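Notebook - surname origins, Vandenberghe file

January, morning

Picked up the Vandenberghe entry where I left it. The short version in our index still reads "Flemish, from the mountain," and I want to replace it before the next batch goes out. The name is plain enough: van den berghe, of the hill or mound. What bothers me is that our text treats it as one family from one hill. Berg is one of the commonest words you can put in a place name, and in the flat parts of Flanders it was used for rises you would hardly notice on foot. A man could get the name from a farm on a bank of sand. There must have been dozens of separate starts.

Spelling forms noted so far: Vandenberghe, Van den Berghe, Vandenberge, Vandenbergh, Van den Berg, Vandenberg. Six in all, and the same man can turn up under three of them. The run-together forms are mostly a clerk's habit. I would not split families on a space or a capital V. The h after the g is no more use. It is old spelling and stuck where the register happened to keep it.

Went through the box of index slips again. There are 1,000 slips in the full set, and the V drawer is badly sorted. Somebody filed half the "van" names under V and the other half under the main word, so Berghe has its own little run under B with no cross reference. I have moved them all to V and left a pink slip in B saying so. Please do not move them back. If you think they belong in B, write it in here first.

Kobe Koster's note on his own name was tucked into the same folder. Koster is the sexton, the man who looked after the church, rang the bell and kept the candles. Same word as German Küster, and behind both the Latin custos, keeper. He wants to know if it can be told apart from Coster and De Coster. By meaning, no. By region, a little: the K is what you expect from the north and the C is more of a southern habit, but emigrants changed it freely after they landed and I would not hang a line on it. I wrote that on the back of his note.

Noon

Stallen. Not satisfied with this one. The printed guess is "stall, stable," so a groom or someone who lived by the stables. It could be. It could also be a place name with the ending worn down, or a short form of a first name with a genitive ending, which would make it a "son of" name and nothing to do with horses. The nine baptism entries I copied last winter all have the father as plain Stallen, no "van" and no "der" in front. If it came from a place I would expect to see a "van" at least once in the older ones. That leans me toward a first name, but nine entries from one parish is thin, and all of them are in the same hand. He may have dropped prefixes from everybody. Need to check how he wrote his other parishioners before I put any weight on it.

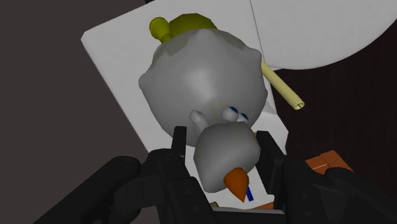
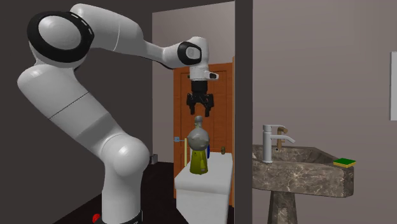 Back to the question of nicknames, which I keep putting off. A good many surnames in the file started as something the neighbors called a man, and those are the hardest to prove, as no clerk ever wrote down why. Bird names are the worst of the lot. De Haan, Vogel, Crane, Finch: each could be a nickname, a house sign, a trade in fowl, or a different word that drifted. If all you had was a gray bird-like shape like the one in the first picture, you could not say from it which bird was meant, and a house sign worn by weather would have left people in the same position. Two neighbors could read the same board differently and both readings could end up in the tax list. So for any bird name I am now putting the possible sources side by side in the entry, with no first choice unless there is a dated record that ties the family to a sign or to a trade.

Same rule for animals in general. I have changed the wording on six entries so far and initialed each slip at the bottom right corner.

Afternoon

Zundon and Prerora. Both came in as letters from readers asking for "the origin and the coat of arms." Took the coat of arms part first, as it is the same answer every time. Arms were granted to a person and went down through that person's heirs. They did not belong to everybody with the surname. I have used the standard paragraph and not softened it.

Zundon: looks English, with the -don that usually means hill, but I can't find a place to match it and the Z is odd. Initial Z for S is a known thing in the southwest, where clerks sometimes wrote what they heard. So I would look for Sundon or something near it first. There is a Sundon in Bedfordshire, which is the wrong side of the country for the Z. Not ruled out, people moved. Asked the reader for the earliest parish she has, and whether the family ever used an S.

Prerora: no idea. It does not look like a finished form to me. Could be a misread capital, or two r's where the clerk meant something else. The reader gave it in typescript only, so I asked for a copy of the page. Nothing goes in the file until that comes.

Left to do:

Check the hand on the Stallen baptisms against the rest of that register.
Rewrite the Vandenberghe entry with more than one starting place, and list all the spellings at the top.
Cross reference Koster, Coster, De Coster.
Find out who has the drawer key, it was not on the hook at five.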